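Testers wanted for Stamelura, our practice kit for robot helpers

Print this page | E-mail this page

Hi, and thanks for stopping by! I run the tester program at Kitley, and I'm looking for 8 people to spend some time with Stamelura before we put it on sale in February. 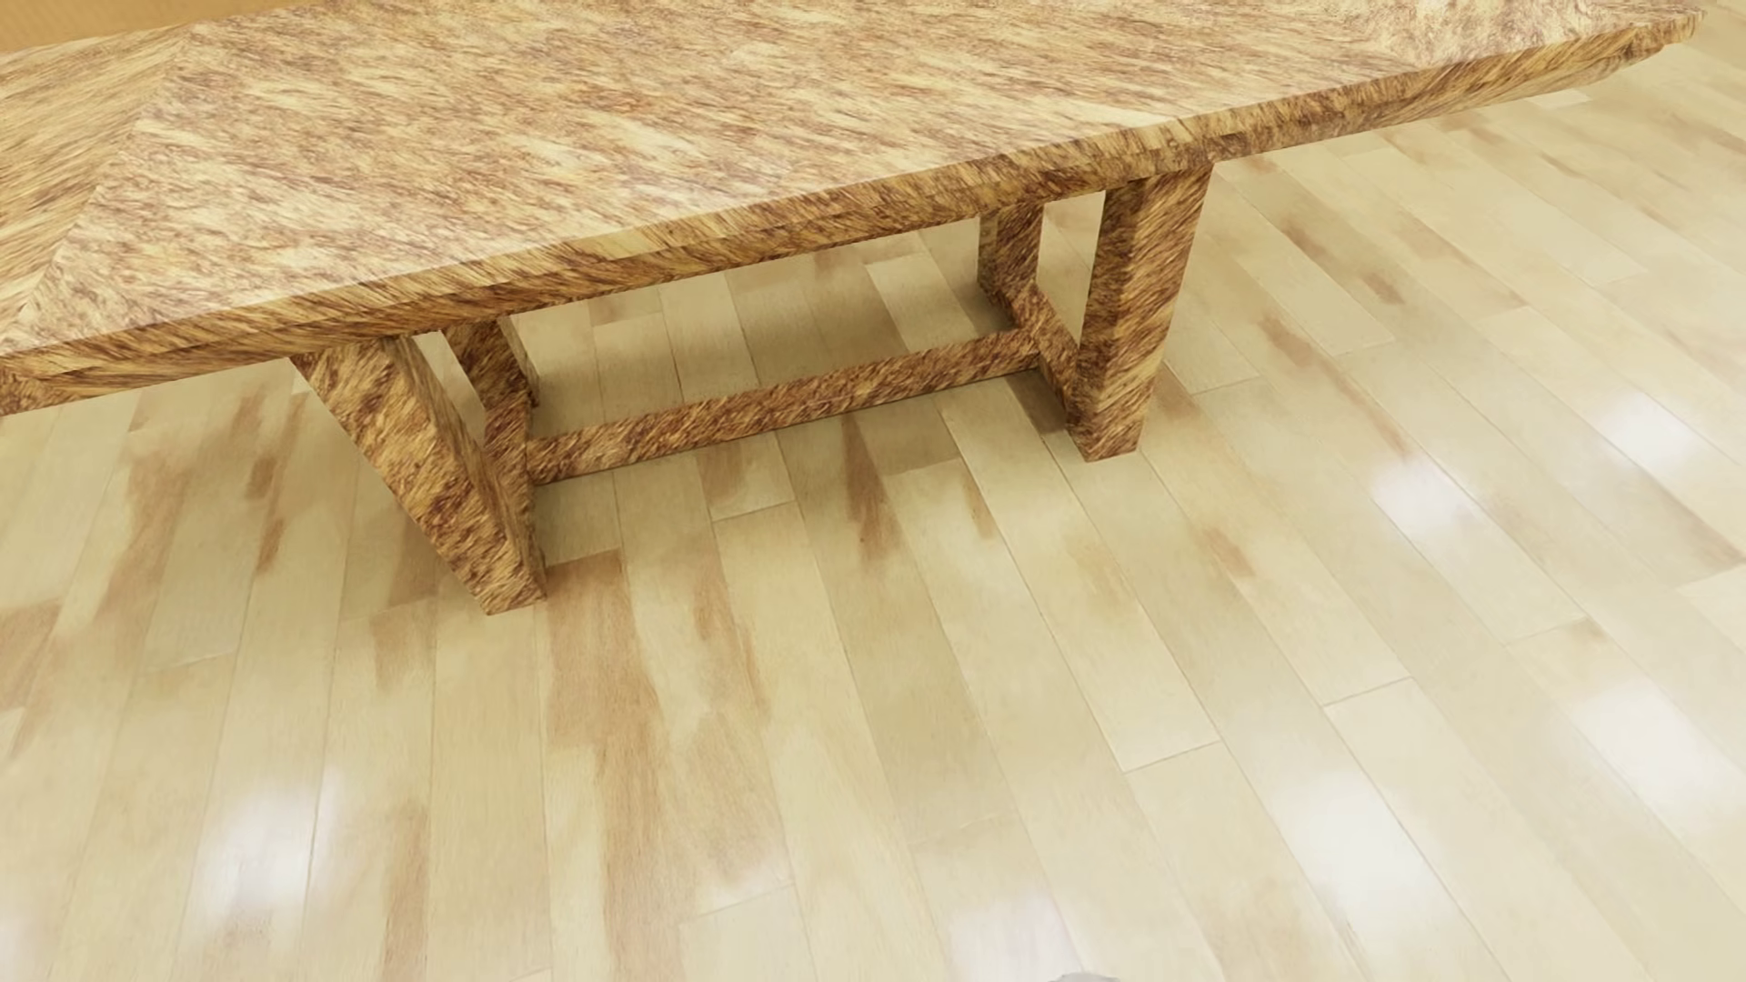 What it is

Stamelura is a software kit that lets you drive a household robot around rendered rooms on your own computer, so you can try out a routine before you let it loose on your real furniture (my skirting boards would have thanked me). The room with the long streaky brown table and the pale plank floor is one of my favourites, mostly for the legs and that low stretcher between them. Shiny floors are in there too, reflections and all, and I'd love to hear how your settings cope with them.

What you'd be doing

You'd get the kit plus the Vilela room pack, and I'd ask for two evenings a week over six weeks. Drive around, try to get under things, change the colour of the lighting, break whatever you can and write it up in the online diary. Short notes are fine, grumpy ones too! We'll also have a group call at the halfway mark, and I'll be on it with a big cup of tea.

Who I'm after

You don't need to be a programmer. If you've set up a robot vacuum or tinkered with a hobby kit you'll be right at home. You do need a fairly recent computer and a decent internet connection. I'd really like a few people who've used Brostmont or something similar, as I want to know where ours feels clunky.

What you get

$145 once your last diary entry is in, and you keep the licence for the kit.

How to apply

Send me a paragraph about yourself and your computer through the Kitley contact form, with "Stamelura tester" as the subject. I read them all myself, so give me a few days to get back to you.

Shares: 6 | Comments: 2

Last updated: 29 October 2020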